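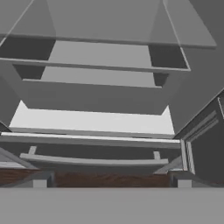 How to get a finished track ready for a small label

By Hortensia Saavedra
Last updated: September

These steps cover what happens between the last mixdown and the moment you send files to a label. I use them for house and techno, but most of it applies to anything built in a sequencer.

1. Freeze the arrangement

Save a new copy of the project and add "final" and a version number to the name. Turn any software instruments into audio. Plugins get updated and presets go missing, and you may be asked for a new edit two years from now. When I went back to "Kurkby" for a remix pack, the bass synth would no longer load and I had to rebuild the line by ear.

2. Clean up the ends

Listen to the first and last ten seconds on headphones at a fairly high level. Cut any hiss before the first kick. Let the reverb tail run all the way out before you fade. If the track is meant for DJs, leave at least 16 bars of drums at each end.

3. Leave room for mastering

Take the limiter off the master channel. Bounce one version without it, with peaks no higher than -6 dB, and one version with it so the engineer can hear what you had in mind. Label them clearly. Export at 24-bit WAV and at the sample rate the project was made in. Don't convert up.

Check the low end in mono before you bounce. Wide bass sounds good in headphones and causes trouble when the record is cut.

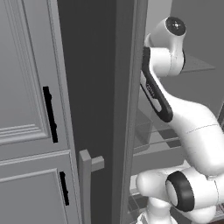
If vinyl is planned, ask about side length now. For a loud 12-inch at 45 rpm I try to stay under 11 minutes a side. The B-side of the Zukmont EP ran well over that, and we had to choose between a quieter cut and a shorter track. We took two minutes out of the middle.

4. Export the stems

Labels ask for stems when they want remixes. Six to eight is enough for most tracks: kick, other drums, percussion, bass, chords, lead, vocals, effects. Start every stem at bar one, even if the part comes in much later. Print the delays and reverbs with the part they belong to. Load all of the stems into an empty project and play them together — if it doesn't sound like your mix, something was left muted.

5. Write the info sheet

Put this in a plain text file:

Artist name, spelled the way you want it printed
Track title and mix name
Tempo and key
Length
Writers and their splits
Any samples, and whether they are cleared
Contact email

Agree on the splits in writing before anything is sent. Tapia and I left ours until after the "Stesadberg" single was out, and a short run of 500 copies turned into a month of emails.

6. Send it

Use a private streaming link for the first message and keep the WAV files for when they ask. Two or three tracks are plenty. Keep the message to a few lines and say if the music has been sent to anyone else. Set the link so it doesn't expire. Wait three weeks before you follow up, and follow up once.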